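3.2 Linen reuse and guest consent

Hotels in the Grorkville sample were asked to record each change of bed linen over the study period, beginning in January. Of the 200 rooms enrolled, 70 followed the opt-in rule, under which sheets were changed only at the guest's request.

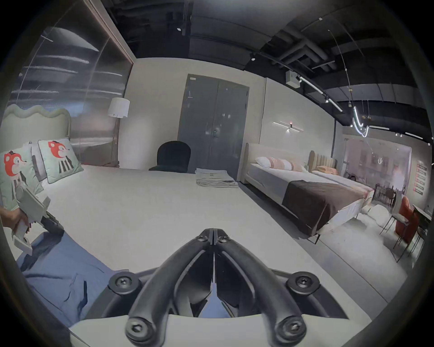
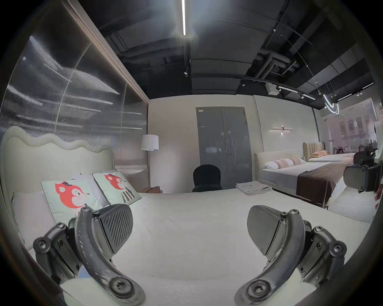 Figure 2. Beds with white surfaces.

Lachance objects that opt-in rules measure the wording of the door card more than the wishes of the guest, and that a stay of 2 nights is too short to show a preference either way. We accept the second point - short stays are reported separately in Section 4. On the first, the Keris and Vlachou properties used the same card throughout, and requests still differed by 30 percent between them.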